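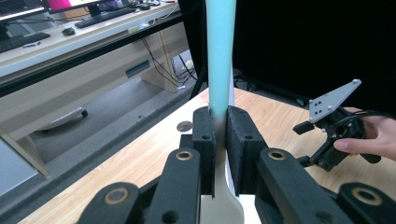

Search this forum Go Advanced

Gripper jaws creeping open mid-hold

Oct 13, 2026, by ledton_bench

Hey all, my Plerov hand gripper has started letting go by itself. I squeeze, it grabs fine, then the jaws creep open and whatever I'm holding drops on my foot! Started in August. Anyone else?

tapedfingers
Worn bushings for sure. Mine went the same way, swapped the lot and it was good as new.

kollora_fan
Nah, disagree. Worn bushings give you side wobble, they don't make it creep. I'd check the trigger spring first (mine cost me 10 bucks).

tapedfingers
Mine had zero wobble and it still crept, mate.

ledton_bench
Bit of wobble on the left one, so now I'm torn haha. Will pull it apart tonight and try the spring first.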